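Quatre mois à distance, et j'en redemande

Je sais, je sais, j'avais juré de ne plus parler de ma vie sentimentale ici. Mais là, impossible de me retenir ! Depuis juin, je vis une relation à 295 kilomètres, lui à Clondbridge, moi à Stornoveo, et c'est la plus belle chose qui me soit arrivée depuis longtemps.

Au début, tout le monde m'a prédit le pire. Ma mère la première : « 300 bornes, ma chérie, ça use. » Moi je trouve que ça réveille ! On s'écrit le matin, on s'appelle le soir vers 21 h, et entre les deux chacun fait sa vie. Je me suis remise à la chorale, je lis dans le bus, je dors en travers du lit.

Et puis il y a les lettres. De vraies lettres, avec des timbres. J'en ai 67 dans ma boîte à chaussures, certaines font trois lignes (« il pleut, j'ai mangé des lentilles, tu me manques »), d'autres huit pages. Je n'avais jamais rien reçu de pareil, même à quinze ans. On apprend un tas de choses sur quelqu'un par ses ratures.

Le vendredi soir on dîne « ensemble ». On choisit la même recette, on cale les téléphones contre une bouteille et on cuisine en se criant dessus – il coupe les oignons n'importe comment, c'est un scandale. La dernière fois on a tenté l'empanada façon Henríquez, le petit resto où on s'est rencontrés. La mienne a explosé au four. La sienne était parfaite, évidemment, et il me l'a montrée sous tous les angles.

On se voit un week-end sur deux. Le car Dravix met 4 heures, avec un arrêt interminable sur une aire où le café est imbuvable, et pourtant j'adore ce trajet !

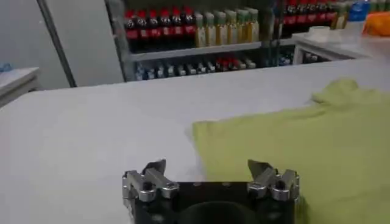
J'arrive toujours trop tôt à la gare routière, avec mon sac trop plein et une faim de loup. Le retour est moins drôle, je ne vais pas vous mentir. Les dix premières minutes, je regarde mes chaussures. Après je sors mon carnet et je commence la lettre suivante.

Est-ce qu'on va finir par habiter la même ville ? On en parle, oui. Il y a un poste qui pourrait s'ouvrir de mon côté au printemps – je croise tout ce que j'ai à croiser. En attendant, si vous avez des recettes faisables à deux dans deux cuisines, je prends tout !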